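How Soap Cleans Your Hands

Water alone cannot wash away oil. Soap can, and the reason lies in its shape. Each tiny piece of soap has two ends. One end holds on to water. The other end holds on to oil and dirt.
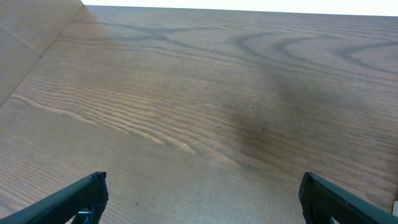
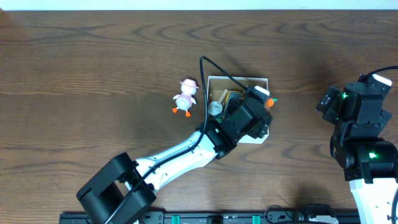
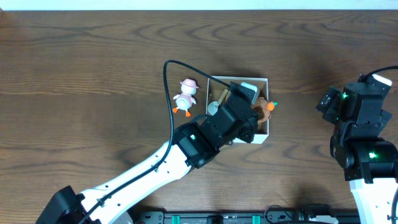 A wooden tabletop, shown in all three pictures.

When you rub your hands together, the soap surrounds each drop of oil. The water then carries both down the drain. Be sure to wash between your fingers and under your nails. Bar soap and liquid soap work in the same way. Ask an adult before using a new soap if your skin is sore.

Text by Hyun-seo Moon, Juninby Children's Learning Office. Contact us | Copyright Juninby | Back to top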